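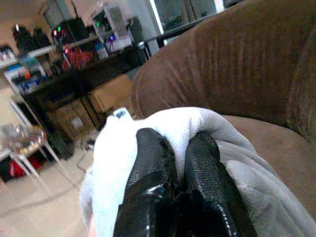 Courses > Game Art and Animation > Week 5 handout

Frame budgets matter most in a fast action game, and this week's notes cover how to plan one. At 120 frames a second you have just over 8 milliseconds for everything: input, physics, animation and drawing. Clothing often takes more than its share. A soft white cloth pinched in one place bunches into a mound above the grip and hangs in a loose flap at the side, and a character's cape has to do much the same when an enemy grabs it.

Our test character is the swordswoman from Menerholm. Her cape mesh has 3,000 vertices in the cut-scenes and 323 in play. A-yeong Cheon's build drops to 13 bones with no simulation once the camera is far enough away.

Before the seminar:
Open the Clirell project and record the frame time with the cape on, then off.
Try the grab move at both mesh sizes – note any clipping at the shoulder.
Read the Boateng chapter on constraints, first half only.

Lab machines are free from 2 pm. Save your work to the Pamuvon folder, under your own name.

Filed under: Real-time animation, Cloth, Coursework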